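About > Who We Are > Open Days

Clisov is a small robotics shop in the Trimby building, and we love showing people what we do! Annick Beaulieu and Eetu Kallio started the company with one secondhand arm and a long list of things they wanted it to pick up. Today we build and train arms for food handling, and we still keep that list on the wall (it gets longer every month).

Three times a year we open the doors. Neighbors, students, growers, people who just saw the sign – everybody's welcome. You'll get a short tour, then we run the arms and you get to ask whatever you like. Our May open day was the biggest so far, with six demo stations going and kids lined up to choose what came next.

Produce is always the favorite. It's a great challenge for a machine, with all those shapes and bumpy surfaces, and we never get tired of watching it. 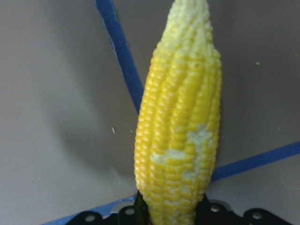

Annick Beaulieu

Corn is the one I always ask for. The rows of kernels give the fingers a ribbed surface to close on, and the colors run from bright yellow to nearly white on the same ear, so there's plenty for us to talk about with visitors who work on vision and sorting.

Come by and see us! Demos start at 2 p.m. and the coffee is on from the moment the doors open.

Last updated: May

Related
Getting to Trimby
Meet the Valum arm
School visits with Arriaga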